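Toast, and the case for a slow breakfast

I have been thinking about toast a great deal lately, more than a grown woman with a job and a garden ought to, and I blame my mother's recipe notebook. It came to me in a box in September along with a tablecloth and 2 kilos of assorted buttons, and tucked in the back was a page headed simply "Breakfasts". She had written down what each of us liked. My brother: one slice, barely coloured, butter to the very edge. My father: two slices, dark, marmalade, do not talk to him. Me: "changes her mind".

Which is fair! I do change my mind. I had a long spell of porridge when I lived in the flat above the chemist, and a shorter and sillier one of smoothies, when I bought a blender that cost far too much and sounded like a dustcart coming up the stairs. For years after that I had nothing at all, just coffee drunk standing by the sink with my coat half on. I thought of that as being efficient. I was in a dreadful mood until eleven o'clock most mornings and I never put the two things together.

So since the notebook I have been sitting down to breakfast. Nineteen minutes is what it takes me, and I know that because the radio programme I like begins when I put the bread in and the weather comes on as I'm brushing off the crumbs. I get up a little earlier for it. I thought I would resent that and I don't, although ask me again in January.

The bread matters, I've found. I used to buy whatever was on the end of the aisle, but I now walk down to Cledier, the little bakery past the railway bridge, where they do a seeded loaf that keeps until the fourth day and toasts beautifully on the fifth. Flurina Bachmann behind the counter will slice it for you on the thick setting if you ask before the queue builds up. I have tried slicing it at home and I end up with doorsteps at one end and lace at the other. My grandmother could cut a loaf held against her chest, pulling the knife towards her, and we children used to watch in silence. I wouldn't dream of it.

Then there is the question of how brown. I am in the middle on this, a good even gold with a bit of a crackle, but I was raised among extremists. My father scraped his black toast over the sink with the back of a knife, and I can still hear it from my bedroom, that rasping, the sound of somebody else being up first. I'd lie there and wait for the smell to get to me under the door. If I could have one ordinary morning back it would probably be one of those, with nothing happening in it whatsoever.
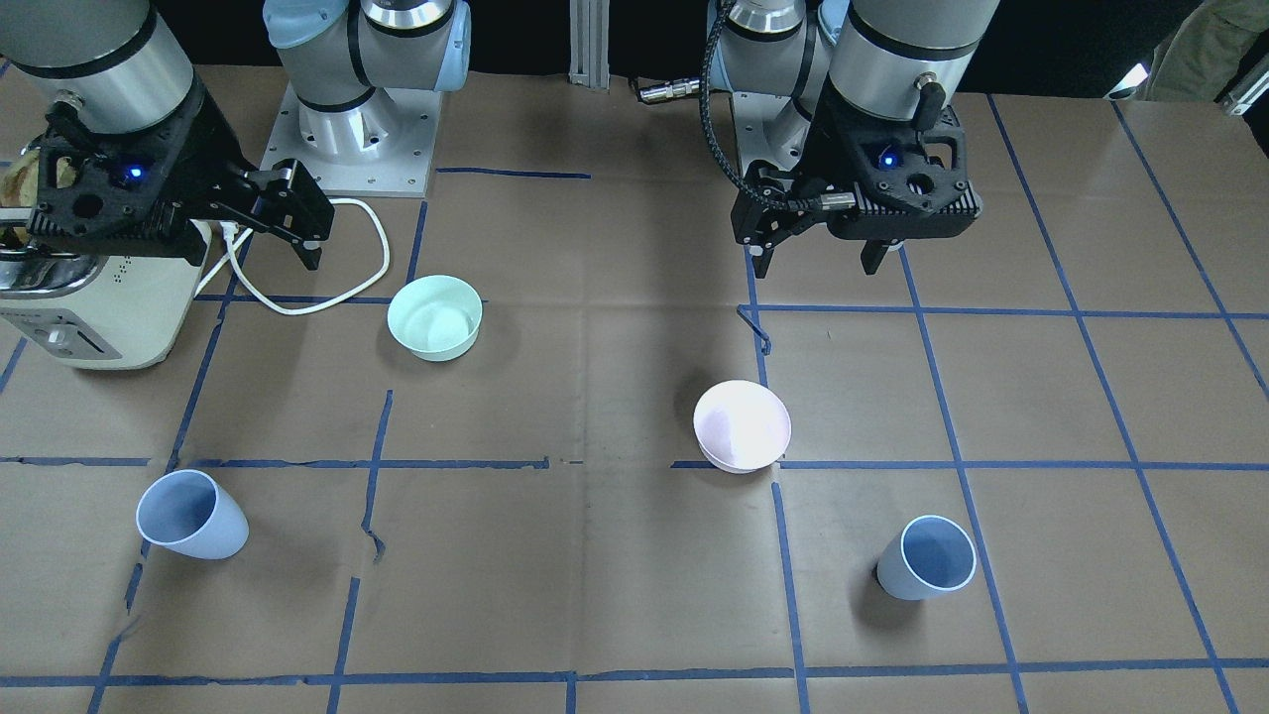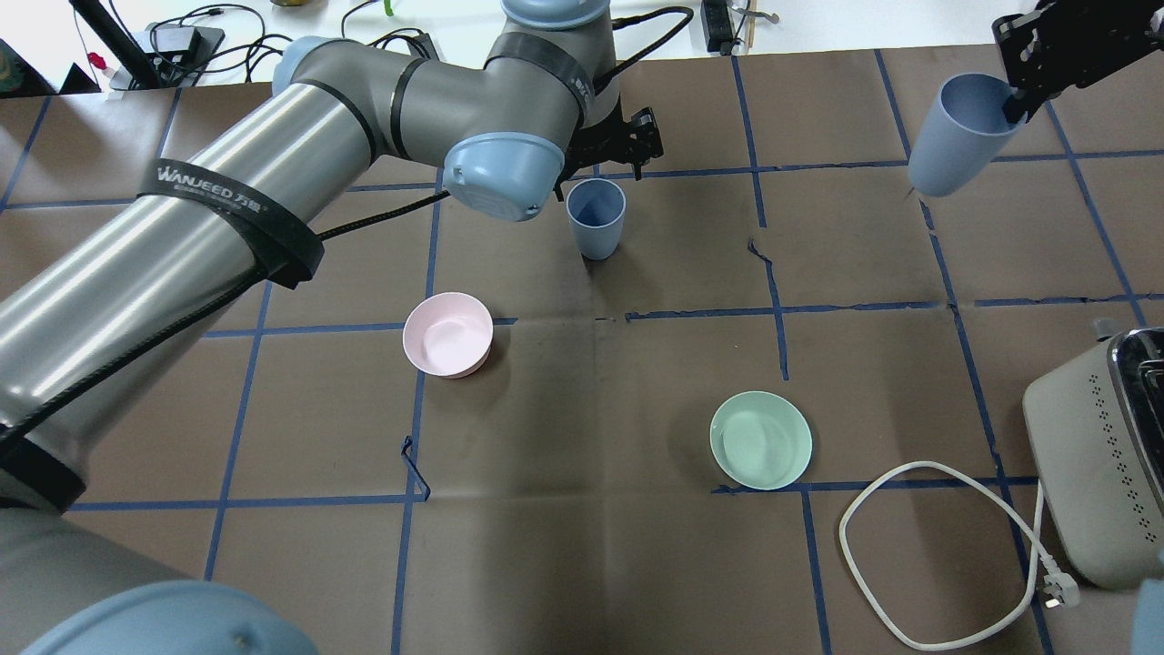 When I mentioned all this on here last month I had more replies than I've had for anything, including the post about the fox. Floor Hoekstra wrote to tell me that in her house growing up it was always bread with chocolate sprinkles, never toasted, and that she was quite shocked, on first staying with an English family, to be given toast that had gone cold in a rack. She wanted to know what the rack was for. I had to confess that I have one, that it was a wedding present, and that as far as I can tell it is for making toast cold. She has since told me she bought one herself from a junk shop and keeps her letters in it, so mine may well go the same way.

Nelly Nina was firmly on the side of salted butter, and plenty of it, and would like it known that spreading straight from the fridge is a crime. I agree about the fridge. I leave ours out in a dish with a lid from spring until the first really hot week, and then it's in and out all day and always at the wrong moment.

As for what goes on top, I'm working my way along the shelf. There were some damsons from the allotment that made almost 4,000 jars, or so it felt at midnight with the windows streaming, and there's a quince jelly that never quite set, which I've decided to call a syrup. Honey at weekends. Marmalade I've only lately come round to. I think you have to reach a certain age, or else miss a certain person, and then one morning you find you've reached past the jam for it.

I copied my mother's page out on to a card and stuck it up inside the cupboard door, above the mugs. I left my own line as it was. My brother is coming to stay at the end of the month, so I must remember to ask whether he still likes his barely coloured, and I need to order a second loaf.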